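Search this site Search Advanced
May — posted by the Sallis maintainers
Filed under: Data > Household > Packaging

Jeltelau Packaging Table

README, version 2

A table of the packaging that small household goods are sold in, recorded from shops in Jeltelau. Each row is one item as it stood on the shelf. It covers the box, sleeve, bag or tub and any film around it, and leaves out the goods inside except for a plain type.

Files

There are two files, packaging.csv and shops.csv. The first holds 211 rows and 11 columns. The second gives the short code for each shop, its street and whether it has a stockroom open to us. Both are UTF-8 with commas between fields and a header row. Text fields that contain a comma are in double quotes.

Columns in packaging.csv

item_id — a running number with a letter for the shop
shop — code, see shops.csv
goods_type — one of the plain types below
outer — box, sleeve, bag, tub, tray or none
film — yes, no or part
opening — how the pack is meant to be opened, as printed on it, or blank
width — in millimetres, along the front face
depth — in millimetres, front to back
height — in millimetres, as it stood on the shelf
weight_empty — in grams, all packaging together
notes — free text

Goods types are lamp, cleaning, kitchen, sewing, stationery, pet and other. "Other" is mostly batteries and candles. Version 1 had a separate type for picture hooks and the like, now folded into "other".

How the items were recorded

Items were bought at full price and measured unopened. They were then opened, the goods taken out and the packaging weighed dry on a kitchen scale that reads to the nearest gram. Anything that came up as zero is entered as 0 and should be read as "less than one". Film that tore was weighed with its pieces.

Measurements were taken with a steel rule. For bags, width and height are of the bag laid flat and depth is left blank. Tubs have their widest point entered as both width and depth. Packs with a hanging tab were measured with the tab included. This was not done consistently in version 1, so heights for the sewing items have changed.

The Rafferty items (shop code R) were measured in the shop on a Thursday, before opening time, and have no empty weight. Please don't fill these in from similar rows. If you need a complete weight column, drop them.

What "film" means

"Yes" is used when clear or coloured film goes all the way round the outer pack. "Part" is for a band, a window or a strip over the lid. A window glued inside a box counts as part. Film over a tray with no box is entered as tray in the outer column and yes in the film column, which some people will disagree with — the notes field says "tray lid" on these rows so they can be moved.

Loose-fitting and tight film aren't told apart. We tried to in version 1, and when rows were checked later too many came out differently.

Known problems

Cleaning goods are over-represented, mainly because the Esterel shop stocks little else. Goods from market stalls are missing altogether. Prices were noted at the time but have been left out, as several were sale prices and the tickets weren't kept.

Roughly 11 rows have a blank opening field even though the pack does carry an instruction, printed too small or too badly to read with confidence. The notes field says "unread" for these.

Item numbers have gaps where duplicates were removed. Numbers are not reused.

Changes since version 1

Hanging tabs now included in height. Picture hooks merged into "other". Tight and loose film merged. The shop column now uses codes in place of full names. Line endings are now the same in both files.

Use

Free to copy and change for any purpose. Please say which version you used. Corrections are welcome through the Sallis issues page; quote the item_id and the column, and say whether you have the pack to hand.

Pictures 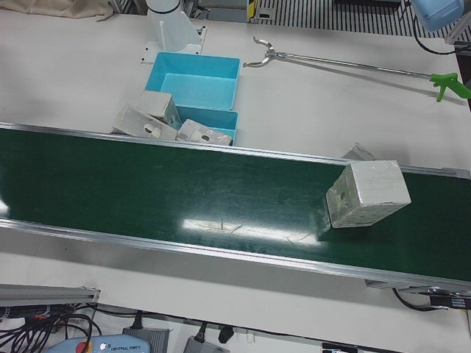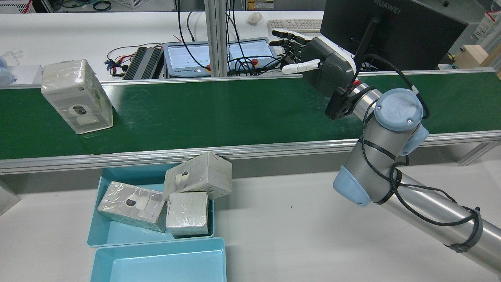
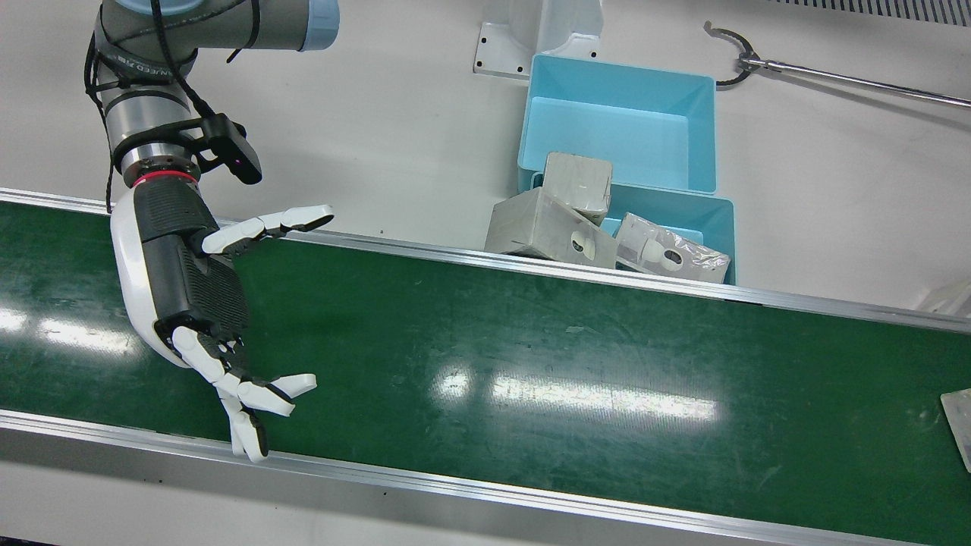
Green conveyor belt, three views. First and second: white boxes in plastic film.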